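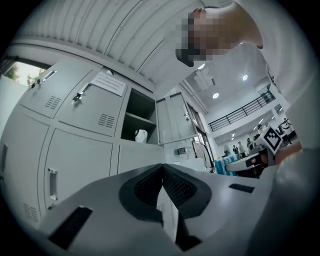
I've been promised a robot that puts away my dishes since I was a kid, so when Yolanda Iglesias asked if I wanted to tag along to the open day at Taltach, I said yes before she'd finished the sentence. Yolanda buys equipment for a housewares shop and has to care about this stuff for work. I just have a sink full of cups and a grudge.

We went on 7/18/18, and of course we missed the first talk (the exit for Taltach comes up fast and I was busy telling a story). They gave us a name sticker and a bottle of water and sent us through to the demo floor. It's a big bright place, lots of white, with a balcony running along the back wall. I'd been picturing something like a car plant. It's closer to a school with a really good budget.

Our guide was Doina Todorova, who talks at the speed I like, meaning fast. She has worked on chores for 2 years. That's her whole job, chores! I asked her straight off whether a machine could empty my dishwasher yet, and she said, "Whose dishwasher?" I laughed, but she was serious. If every plate goes in the same slot every time, sure, you can get a machine to do it. Mine gets loaded by three people who don't agree on anything.

So a lot of the work at Taltach is people doing ordinary jobs with grippers in their hands. The person does the thinking and the reaching, the grippers do the holding, and all of it gets recorded so a machine can learn from it later. Cups, packages, cupboard doors, lockers. I could have watched the locker business all day. You never think about how many kinds of handle there are until you see someone go at them with two fingers that don't bend like yours do. There's the pull kind, the latch kind, the kind sunk into the door. And keys! Doina says small keys are miserable and she'd be happy never to see another one.

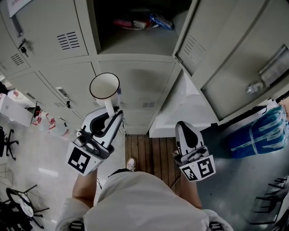
Mug in the left gripper, right one free, lockers on three sides.

The mug was the part I'd come for. Yolanda wanted to know how much squeeze it takes to hold one by the handle, and whether it would do the same with something thin, like the Lultton glasses she stocks. Doina made a face. Glass is hard, she said, partly because a camera has trouble seeing it and partly because you only get to be wrong once per glass. They'd been through a case of them in December and she was still finding bits under things.

Then we got to have a go ourselves. I figured I'd be a natural, having picked up plenty of mugs in my life, and I was terrible. You keep wanting to feel the thing with your fingertips and you can't, so you end up staring at it like it might run off. First try I knocked it over. Second try I had it, very proud, and then couldn't work out how to set it down flat. Yolanda got it right away and was unbearable all through lunch.

After lunch (good sandwiches, bad coffee) there was a talk about a robot arm called Peng, which does the same kind of thing without a person attached. They had a chart up. On a shelf it already knew, Peng put the cup away 88 percent of the time. Move it to a shelf it hadn't seen and that dropped to 55. A man behind me muttered that his teenager was lower than that on both. But think about it at home: that's nearly every other cup on the floor, or in with the cereal, or wherever it is they go. The speaker didn't dress it up, and I liked him for it.

Yolanda asked about the shop side, boxes to shelves, which is what her boss sent her to find out. Better news there, sort of. Stock comes in the same packaging week after week and the shelves stay put. Zadley, the other company sharing the open day, had a table of brochures about exactly that, with prices that made Yolanda close hers again. She thinks restocking overnight could happen in her store before too long, as long as somebody's there to deal with whatever is squashed or upside down. Shrink wrap came up a lot too. Everybody seems to hate shrink wrap.

So, can they do my dishes? Nope. Could one put the same mug back in the same cupboard most days of the week? I think so, and I'd honestly pay a bit for that, if it was slow and quiet and did it while I was asleep.

If you go, there's free parking behind the building, and wear real shoes, you're standing on concrete for a good part of it. Get your name down early for the hands-on part. The line was long by the time we left, and Yolanda was trying to get back in it.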